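Forum > Funerals and arrangements > Notices and wording

Does the ex-wife go in the notice?

pebbledash_jo
Hi all, long time lurker, first proper post, sorry it's not a cheerier one. My uncle Des died last week after a long spell in hospital and muggins here has been handed the job of writing the notice for the paper. I've never written one in my life. My mum (his sister) says it should be short and dignified and his daughter says it should sound like him, and Des was a lot of things but he was never short or dignified, bless him.

Anyway the sticking point is Maureen. They were married donkey's years and divorced when my cousin was at secondary school, and then they stayed friends to the point that she did his Sunday dinner and he did her gutters. He never married again. My cousin wants her in. My mum says you do not put an ex-wife in a death notice and people will talk. Maureen herself says she doesn't mind either way, in the voice people use when they do mind.

What's the done thing? I've been reading the notices in our local every night with a cup of tea and I can't find one like it.

tinroof
Sorry about your uncle. I'd put her in. We had my dad's ex in his as "and dear friend of Pauline" and nobody fell over.

marrowfat
I'm going to go the other way, sorry. A death notice is there to tell people who's died and where to be and when. Every extra name is another person who gets offended about where they come in the list. Immediate family, time, place, flowers or no flowers, done. If Maureen gets in, does his brother-in-law? Does the lad he fished with?

tinroof
The lad he fished with didn't raise a child with him though did he.

marrowfat
Depends how long the fishing trips were. But no, I take the point, I still think it's the thin end of something.

pebbledash_jo
There IS a lad he fished with. He's called Kev and he's 70-odd. Please nobody tell my cousin or he'll be going in as well.

Oh and the other thing, the paper charges. I rang up and it goes by the line after the first few, and there's more on top for a photo, and more again if you want it in the Mindach edition as well as ours, and Des worked in Mindach most of his life so we really do need both. The girl on the phone was lovely but I came off feeling like I'd been sold a conservatory.

halfpastlydia
Ours was the same, I was gobsmacked. Is it one of the papers that goes through Esteo? If it is, have a look at doing it yourself on the website, you can see the price change as you type. It made me very good at taking out adjectives. I had "much loved and sadly missed" and by the end I had "much loved".

Do check the preview though. It chopped my nan's surname across two lines and I only spotted it because my sister was stood behind me.

pebbledash_jo
Yes! Esteo, that's the one. Thank you, I'll have a go tonight.

Gravelly Pete
Ask the funeral director as well. A lot of them will put the notice in for you and it goes on the bill with everything else. Carrasco did ours and all I had to do was read it over the phone and then check the proof. It did cost a bit more than doing it myself would have, I know that, but I wasn't in a fit state to be arguing with a website at the time.

halfpastlydia
I'd never let anyone else type it. Not after what happened with my grandad's middle name.

Gravelly Pete
That's what the proof's for!

halfpastlydia
It WAS on the proof. Three of us read it. We were all crying.

marrowfat
Just catching up. Jo, can I ask what your draft says at the minute? It's easier to argue about real words.

pebbledash_jo
Be kind. This is what I've got:

HARGREAVE, Desmond "Des". Passed away peacefully in hospital. Devoted dad of Carly, brother of Jean, uncle to a rabble of us, and good friend of Maureen. Formerly of the Mindach bus depot. Funeral at St Oswald's, all welcome, and afterwards at the bowls club. No black please, he hated a fuss. Family flowers only.

Mum has already crossed out "rabble". 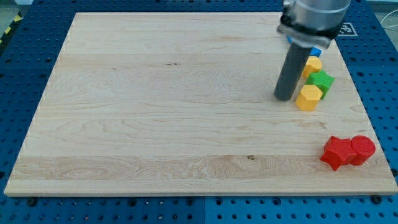

Ívar Holst
Forum moderator, Notices and wording

Evening everyone. Jo, I'm sorry for your loss, and I think your draft is a good one. I've read an awful lot of these over the years (I used to take them over the phone on a local paper, before it all went online) and I'll chip in with what I'd tell anybody ringing up.

There isn't a rule about former wives or husbands. Some families leave them out, some put them in, and the notices desk I worked on would print whatever the family agreed so long as it was one person placing it and that person had the say. Where we did get trouble was when a second relative rang the next morning wanting it changed. So before you go any further, settle who's got the final word. It sounds as though that ought to be Carly as the daughter, with your mum getting a proper look at it first.

On the wording, "good friend of Maureen" is fine, but if she's Carly's mum then you might think about "dad of Carly with Maureen" or something of that sort. It says what she was without getting into wife or ex-wife. Read it aloud to her. People who say they don't mind usually soften a lot once they've heard their own name in it.

A couple of practical things. You haven't got the time of the service in yet, and it's the thing that gets left off more than anything else, I took so many calls about that. Put the full name of the church and the village, there's more than one St Oswald's. And please don't put his home address in. The house will be empty during the funeral and it's not a nice thing to have to think about but there we are.

As for "rabble", I'd fight for it.

pebbledash_jo
Oh that's so helpful, thank you. I hadn't even noticed the time was missing, I've read that thing until my eyes crossed. It's 2 o'clock.

I love "dad of Carly with Maureen". Going to try it on Mum when she's had her tea.

marrowfat
I'm still not converted, but I'll admit that wording's better than the friend one. "Good friend" looked a bit like a wink.

tinroof
It did not look like a wink.

marrowfat
It looked a tiny bit like a wink.

boxroom_sue
Can I disagree with Ívar on one thing, politely? I don't think it should automatically be the daughter's say. When my husband died his son from his first marriage took over the lot, wrote the notice, picked the hymns, and I came fourth. Fourth! I'd nursed that man. So whoever gets the final word, somebody else wants to be checking the order.

Ívar Holst
Forum moderator, Notices and wording
That's fair, Sue, and I'm sorry that happened to you. A widow or partner would come before the children in pretty much any notice I ever took down. I only meant that in Jo's case, with no wife at the time he died, Carly seems the natural one.

boxroom_sue
No, I know you did. It just still gets me going, and that was ages ago. Jo, put Maureen in.

Gravelly Pete
Slightly off topic but has anyone used Rikitz for the orders of service? Thinking ahead for my mother in law, who has asked us to get quotes while she's still here to complain about them. They want us to have a minimum of 50 and I can't see us needing that many.

halfpastlydia
We used them. Nice card, decent print, but the minimum's the minimum and they wouldn't budge. You'll get through more than you think though. People take them home for those who couldn't come. I posted nine on to relatives and then had to ask my aunt for hers back as I hadn't kept one for myself.

Gravelly Pete
That's a good point about posting them on. She'll still say it's daylight robbery.

marrowfat
Everything's daylight robbery. We were quoted 3000 for something a lot plainer than I'd call plain, and that was before anyone mentioned cars.

Ívar Holst
Forum moderator, Notices and wording
Pete, would you mind starting a new thread for the printing? There's a section for it and you'll get more answers there. I don't want Jo's getting lost.

Gravelly Pete
Righto, will do.

pebbledash_jo
I don't mind a bit, I've enjoyed the company to be truthful, it's very quiet here of an evening at the moment.

Update! Mum read it. She went very quiet and then she said "well she did do his dinners" and went to put the kettle on, so I'm taking that as a yes. Carly cried (nice crying). Maureen has asked for it to be "Maureen" and no surname, as she went back to her maiden name and doesn't want folk at the bowls club trying to work out who that is.

I've done it on the Esteo site, both editions, no photo in the end. "Rabble" is IN. Mum thinks it's been changed to "nieces and nephews" and I'm going to be somewhere else when the paper lands on the mat.

tinroof
Brilliant. Hope the day goes gently for you all.

boxroom_sue
Oh I am pleased about Maureen.

halfpastlydia
Did you check the preview?

pebbledash_jo
Yes Lydia. And then Carly did. And then Kev.

marrowfat
Is Kev in it?

pebbledash_jo
"And fishing pal of Kev." It fitted on the end of a line that was already paid for.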